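Changing the cabin filter myself, and other small victories

I've had the Fledano since last spring, and until this month I had never opened anything on it apart from the doors, the boot and the washer bottle. Then it started to smell. Only a bit, and only when the heater came on, a sort of old-tent smell that got worse on the hill out of Udwood when I had the fan turned up.

I did what everyone does and bought an air freshener. So then I had a car that smelled of old tent and vanilla, which I really wouldn't recommend on a full stomach.

A search through the forums kept bringing up the same two words: cabin filter. I'd heard of the oil filter and the air filter, but I had no idea there was a third one just for the people inside. It sits behind the glovebox in mine and catches pollen, dust and leaf bits before they get blown in your face. The handbook says to change it every year. Mine had a garage sticker on it from two owners ago!

The garage in Hevham wanted 50 pounds for the job. The filter on its own was 8 pounds from the motor factors on the Fedoruk estate, so I thought I'd have a go, and if I broke the glovebox I'd pay up and look sorry.

Getting the glovebox off is the worst of it. You empty it first (three pens, a tyre gauge, a parking ticket I'd forgotten about), then you squeeze both sides inwards until the little stoppers pop past the edge and the whole thing drops down on its hinge. I was sure I'd snapped it. I hadn't, it's meant to make that noise. There's also a thin damper arm on the right which unhooks if you push it towards the door, and I spent ages pulling it the other way.

Behind that there's a long plastic cover with a clip at each end. Unclip it, slide the old filter out slowly and have a bag ready – mine shed half a hedge into the footwell. The old one was nearly black and had a twig in it.

The new one has an arrow on the side for the air flow. Look at which way the old arrow points before you throw it in the bin. I didn't, so I was back outside in my slippers, rummaging. (It points down on mine, but yours may well be different.)

Then the cover goes back on, the damper arm hooks in, you squeeze the glovebox and push it up, and you're done. I ran the fan on full with the windows open for a while afterwards. The tent has gone! The vanilla is still with us, sadly, but it's fading.

I wrote the mileage inside the handbook, 3,708 since the last service, so I've got something to check against. The service light isn't due for a good while yet and I'm trying to stay ahead of it for once. I've also started looking at the tyres every 3,000 miles, and next I want to do the wiper blades, because the driver's side one has begun to judder on the way back up. 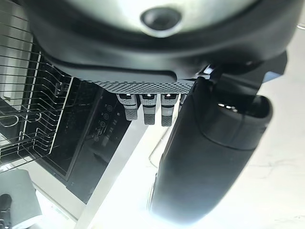
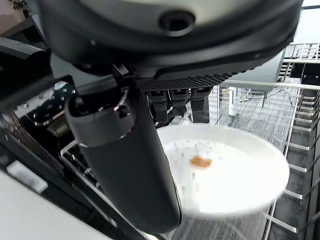
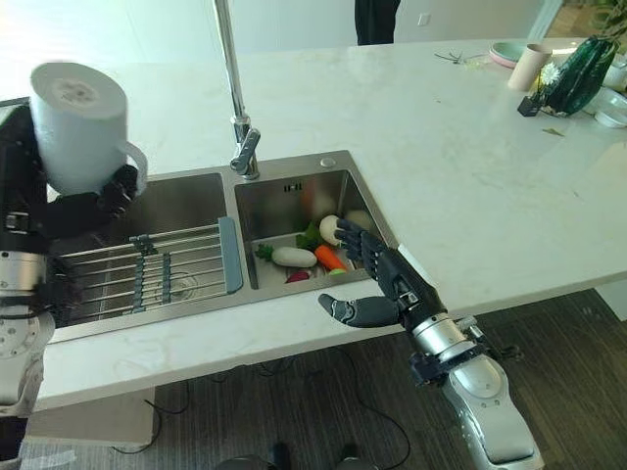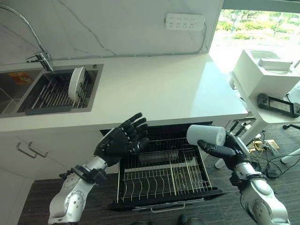

Hevham, June

If anyone has done the wipers on one of these, do they need to be parked upright first? The handbook has a drawing but I can't make head or tail of it, and the arms hit the bonnet when I try to lift them. Leave me a comment if you know. I'll put the part number for the filter up as well, once I've dug the box out of the recycling.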